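Spent the morning putting toothpaste on a shelf. I have a degree. Thread follows.

The shop is Pravstead, which does imported groceries at the front and imported everything else at the back. I do two mornings a week there and have worked my way up to Household and Oral.

A word on the layout, which was drawn up by Warkeo, a firm of shelving people who came in last March with a laser measure and left us a plan. The plan is laminated. The plan is never wrong. The shop, on the other hand, often is.

According to the plan, toothpaste goes in bay 13, between "sweet baking" and "misc bath". I have asked what joins those together. I was told "flow". 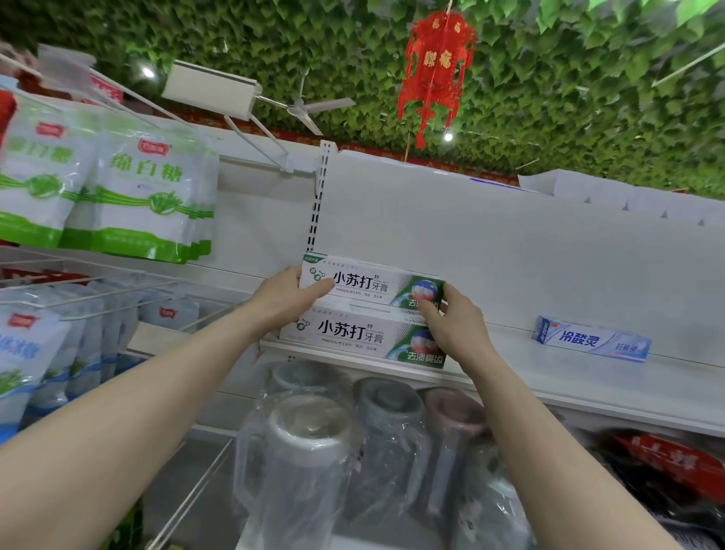
Toothpaste boxes want to be stacked flat. Upright they look smart for as long as it takes a customer to breathe near them, then the lot goes over and you're on your knees under the shelving saying sorry to a mop. Flat, they behave. The baking soda sort is a good long box and sits very nicely one on another, both hands, ends lined up, no sudden moves. And yes, those are bags of sugar hanging right next to it. Cause on the left, cure on the right. I suppose that's the flow.

Customers do notice, by the way. One lady took a bag of sugar, looked at the toothpaste, looked at me, and put a box in her basket as if I'd told her off. Best sales technique I've ever had and I was only standing there.

The other rule is labels forward. You'd think this went without saying. I once came in to find a whole row facing the wall, like it had done something.

Delivery was from Levchenko, who pack everything beautifully and then tape it shut as though it's going to sea. It took me longer to get into the carton than to empty it. I now own a box knife. I keep it in a sock. 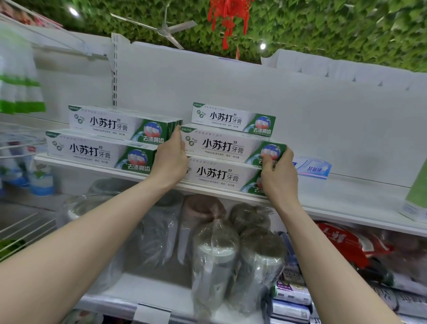 Then there's the question of how high to go. The plan says "to suit", the only time it has ever trusted me with anything. I like low piles side by side. Go taller and people pull from the bottom to show they can, and you hear it from the tills.

The anti-sensitivity one gets a spot to itself, a bit apart from the baking soda lot. Seems right. It's sensitive.

Someone's going to ask about the bare bit of shelf further along. It's for the Trerine mouthwash, on order for about 9 weeks now. Every so often I dust its place. We remain hopeful.

Prices next. The label gun has two settings, "nothing" and "29 at once", and I've just found one on my elbow. Apparently I'm on offer.

Anyway, kettle's on. Shampoo after that, and I'm told the plan has views.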